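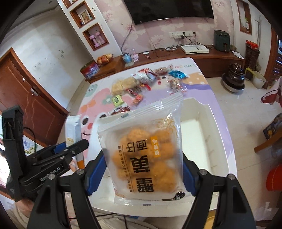
Blue finger pads slipping on snack bags, what are you all using

Zidside forum > Home builds > Grippers and end effectors

ahamel_bench
1 October 2022
Build update plus a question. Hand-held pair is together, two black fingers each with the blue pads, and I'm doing pick and place off the table in the living room. Wrapped snacks into the white tray. Clear crimped bag of the round baked things is the one giving me greif. Grab it upright by the middle, fine. Tip it over the tray and it creeps down between the pads. Small candies no trouble.

Tried so far:
- more squeeze (crushes the contents)
- wiping pads with alcohol, helped for maybe ten picks
- grabbing lower on the bag

Pads are the stock ones. Do I go softer or do I go rougher? Log is at 149 picks, most of the drops are bags.

teltow_dan
Softer. Every time. Cut a strip of silicone sheet, 3 mm, glue it over the blue. Took me ten minutes.

grit_and_glue
Disagree, softer just means the bag rolls with the pad. It's film over loose stuff, the film slides against itself. You want texture. Bike inner tube, talc washed off, rough side out.

teltow_dan
Inner tube leaves black marks on everything. Had it on mine all of January, looked awful.

grit_and_glue
who cares about marks on a test bag

ahamel_bench
I care a bit, it's the family's tablecloth. Pastel one with the smiley faces. Not doing inner tube on that.

clem_arnaud
Clémence Arnaud here, I do the gripper bench at the Grovinstead shared shop. Before you touch the pads, where are you grabbing? You say middle. The middle is the worst place on a filled bag, stuff shifts and the width changes under you. Take it by the crimp at the top. Flat, stiff, doesn't move. Our drops went way down once we did that and we never changed pads.

ahamel_bench
Crimp was my first idea but then it swings. Second gripper on the left could steady it I guess, been keeping that one for wrappers.

clem_arnaud
Let it swing. Go slower on the last bit before the tray.

besnard_fan_2
Besnard sells a ribbed pad set, 259 for the pair or 359 with the mounts. Fits most two finger stuff. Check your hole spacing tho.

grit_and_glue
259 for rubber. ok

besnard_fan_2
they last. mine are on year two

teltow_dan
Still saying silicone. Also Anatole what is the cable doing across the floor in your pic, tape that down before you trip and take the whole rig with you

ahamel_bench
Yeah yeah. Taping it tonight.
Did a quick run on the crimp, same bag, slower over the tray. 3 drops in 20, was more like half before. Swing is ugly but it lands. Gonna try Dan's silicone on the left gripper only and leave the right one stock so I can compare.

grit_and_glue
compare with inner tube too, coward

ahamel_bench
If I find an old towel to put down, fine.

clem_arnaud
Use the same bag for all of them please. And swap it when the film gets creased, creased ones grip better and you'll think it was the pads.

ahamel_bench
Hadn't thought of that, the one I've got is pretty handled by now. Will open a new pack and post numbers in this thread.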